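Skurna Textile Reuse Fund
Progress report, 5 August 2024
Project: Paewai repair and swap library, Flukesness

We are delighted with how the spring and early summer have gone! The library opened in March with two sessions a month, and by the end of July 1374 items had come through the door, from school jumpers to a set of velvet curtains. Of these, 609 have been mended and lent out or taken home again.

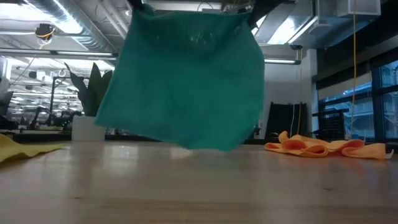 A length of teal cloth over the table.

Cottons are still the most popular thing on the shelves, and plain colours go fastest. Our sorting guide is now in its second version – the first had far too many categories, and people (us included) kept putting linen in three different places. It now fits on a single sheet.

The mending classes have been a real joy. Beginners start with a straight hem and a patch, then bring something of their own the following month. We had planned for eight places and quickly moved to twelve.

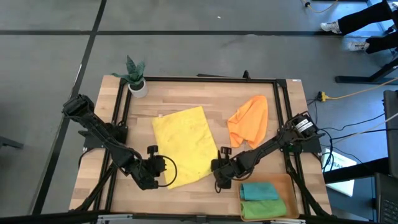 Spending is on track. Thread, needles and labels have cost less than we budgeted, while the Vondlow hall hire went up in March. We would like to move the saving across to cover it, if you are happy with that.

Our weak spot is zips. Coats and bags wait far longer than anything else, and over 1000 of our leaflets went out promising a fortnight.

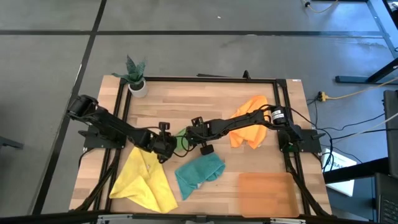 New leaflets will say a month for zips and a fortnight for everything else. In the autumn we hope to run an evening class on zips alone, and to start a winter coat swap in Flukesness before the cold sets in.

Recent reports
Skurna small grants: spring round
Vondlow tool shed, first year
Flukesness seed swap
Paewai library: opening report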